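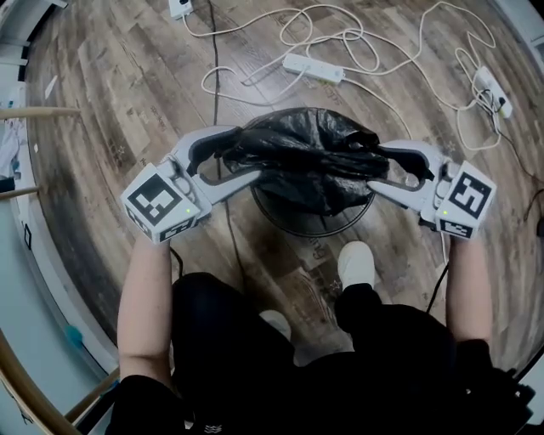

Kasun Sheikh wrote in to say my last post on household waste was wrong about liner sizes, and that the volume printed on the box has very little to do with whether the bag fits. He is right, and the table I posted in April should be ignored.

The mistake was treating a liner as a container. It is a flat tube sealed at one end, and two dimensions decide the fit: the flat width and the length. Volume is calculated from those two by the seller, and sellers don't all do it the same way. Some fill the bag to the top. Others allow for tying.

For a round bin the check is short. Measure the outside circumference at the rim with a tailor's tape. Divide by two. The flat width of the liner has to be at least that number, plus a little slack so the plastic goes over the edge without stretching. My kitchen bin measures 94 cm around, so the minimum is 47 cm. I buy 50.

Length is the bin height, plus half the base diameter, plus the overhang. Half the diameter is there because the bottom of the bag has to reach across the floor of the bin. People leave this term out and end up with a bag that hangs like a hammock and slides off the rim when something heavy goes in. I left it out of the April table myself.

Too much width is a smaller problem. The surplus can be gathered on one side and knotted, or held with a wide rubber band under the lip. Too much length wastes plastic and traps air under the bag. Two 6 mm holes drilled near the base of a plastic bin let that air out, and they also break the suction when a full bag is lifted. I drilled mine 3 cm above the floor so a small leak stays inside.

Thickness is a separate question. Riaan Nkuna asked whether the heavier Grekholm liners were worth the price over the Baloyi ones. I have used both in the same bin. For dry trash I could not tell them apart. For wet food waste the seam matters more than the wall, and a star seal at the bottom has leaked less for me than a flat seal – the flat one leaves two corners where liquid collects.

I have replaced the April table with a blank one where you enter circumference, height and base diameter. It does not ask for liters or gallons. Square bins use the perimeter in place of the circumference, and for the base term I take half the longer side. I have not tested it on pedal bins with an inner bucket, where the retaining ring takes up part of the overhang.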